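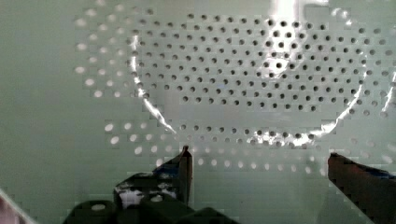

Wrist camera dropout on perforated objects – filtering method and first numbers

Manipulation methods board > Perception > Threads
7 replies

gridnorth
Posting a result that may be useful to anyone training on wrist views. We run tabletop pick and place with toy food and kitchenware, one arm, wrist camera plus overhead. The policy does well on plates and mugs and badly on the green colander. The grasp point wanders along the rim and the fingers close too early.

My theory is that the wrist encoder locks on to the hole pattern. Close in, some holes are dark and some are lit from behind, the metal throws glare, and compression turns the hole edges blocky. Two wrist views a moment apart can land far from each other in feature space.

Method: during training, drop the wrist view whenever local high-frequency energy passes a threshold, and let the overhead view carry the step. Nothing changes at test time. Training set is 1,000 demos, of which 291 include the colander. Trained on the Mahasneh baseline config with no other edits.

Result over 20 colander trials per policy: baseline 7 successes, with dropout 12. The other objects did not move enough to mention.

tarnlow
Twenty trials per arm of the comparison is thin. 7 against 12 does not clear any test I would trust. Did you fix the start poses?

gridnorth
Start poses were fixed and shared by both policies. Agreed that it is thin. I would call it a reason to run more, and I am running more.

Overhead view from the same setup, so people can judge the clutter:

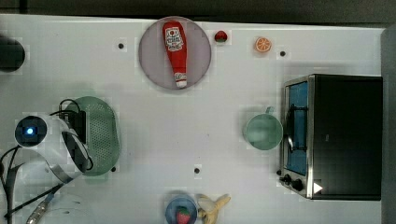 Overhead view. Colander on the left under the arm and cables, toaster oven on the right.

pallet_jack
I don't buy the explanation. Look at your overhead view. The arm and its cables cover the left half of the colander, so at the moment you drop the wrist view the policy is being asked to work from a half-hidden object. If it still improves, I would guess the dropout is acting as plain regularization and the holes have nothing to do with it. Have you tried random wrist dropout at the same rate?

gridnorth
Not yet. That is the right control and I should have had it before posting.

ofsenn
We tried something close to this on the Gullura bin set last May. Random dropout at a matched rate recovered most of the gain, though not all of it. The part left over was on mesh and wire objects, which fits the original claim a little. Different gripper and lighting, so take it for what it's worth.

Two questions on the details. How is the energy computed, whole image or patches? And do you mask out the fingers first? Tape on a finger gives you hard edges that sit in the same spot every time, and a whole-image score will pick that up as a constant offset.

gridnorth
Patches, 12 by 12 grid, take the upper quartile. The lower rows are masked because the fingers are always in there. I did not mask the tape as such, but it falls inside the masked rows.

tarnlow
Then your threshold is also sensitive to compression. If the encoder settings change, block edges go up and you start dropping the wrist view on smooth objects. I would record at a higher bitrate and re-score before anything else. If the colander drops back under the threshold, you have been measuring the codec.

pallet_jack
Seconded. Also worth a try is a plain bowl of the same size and colour. If the failures follow the shape, texture is off the hook. An oval rim is a fiddly thing to grasp from above at the best of times.

gridnorth
Plan, in this order:
1. Re-record a small colander set at higher bitrate and re-score it.
2. Random dropout at a matched rate, same seeds.
3. Solid bowl in place of the colander.
4. More trials for whatever is left standing.

The scoring script goes up in the Jeletti repo tonight under tools. It expects image folders, so if your logs are in the Zilholm format you will need to unpack them first. The threshold is a command line flag and the default is tuned to our lighting – please don't copy it across without plotting your own histogram.

ofsenn
Will run it on our mesh objects and post the histogram in this thread.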